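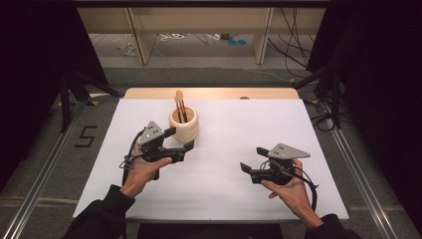

Club News

Home | News | Shows | Sales List | Members | Contact

Tack notes and the Widlow entry packet
18/02/2019

The entry packet for the Widlow live show is ready and has gone out to everyone on the mailing list. If you did not get one, check your spam folder first and then write to Fionnuala Carroll, who is handling entries again this year. The hall has the same layout as last time, with the performance tables along the back wall and the halter rings near the doors.

There are 81 classes on the list. Most of the changes are in performance. Western pleasure and western trail are now separate for Traditional scale, and Stablemates get their own English class for the first time. Harness stays as one class for all scales. Custom glaze has been moved into the morning, so if you show both china and plastic, look at the order of classes before you decide how many models to bring.

The limit is 60 models per shower. Proxy showers are limited to two models per class, the same as everyone else, and the person carrying the string has to be named on the form. Please write the model's name on the tag the same way you write it on the entry sheet. Last year we had a mare called Flanagan on her tag and something else on the sheet, and it took most of the lunch break to get her ribbon to the right table.

Tack and scale

The judges asked us to say something about bits. A bit should sit in the corners of the mouth and should not be stuck to the lips with a visible lump of wax. A small amount of sticky wax behind the cheekpiece is fine. If the bridle has been made for a different mold, check the browband before the show, as that is usually where it pulls out of line. Girths should reach. A girth that stops at the saddle flap and is held with putty will be marked down in any English or western class.

Dolls are optional in every performance class except costume. If you use one, the feet have to be in the stirrups and the hands have to be holding the reins or at least be placed where they could hold them. A doll that will not sit deep enough can often be fixed by taking off one layer of clothing under the breeches.

Fionnuala Ó Súilleabháin will be judging performance. She has asked for documentation cards of no more than 52 words, typed or clearly printed. She will read a card for an unusual class such as mounted games or cattle work, but you do not need one for a plain walk on the rail. Put the card at the front left corner of your setup.

Resin and custom division

Custom finish will be split by work type if there are enough entries. Repaints with no sculpting go in one group, and anything with a moved leg, new mane or reshaped head goes in the other. If you are not sure, put the details on the tag and the judge will place it. Models with tacky paint or primer should stay home. They pick up lint from the table covers and they mark the model next to them.

A member asked whether the Vurkier resins count as artist resins or as factory plastics, given that they are sold already painted. For this show they go in artist resin, factory finish. The Wusadov minis go in with the other Stablemate scale resins.

Sales tables

Tables are sold by the half. Models for sale must be kept off the show tables, even between classes. Body-box horses sell well, so bring them, but mark any breaks or rubs on the price sticker. Please bring your own change.

Payment for entries and tables is due with the form. Late forms will be taken only if there is still room on the tables, and we cannot hold a spot without payment. The class list with scale notes is on the Shows page.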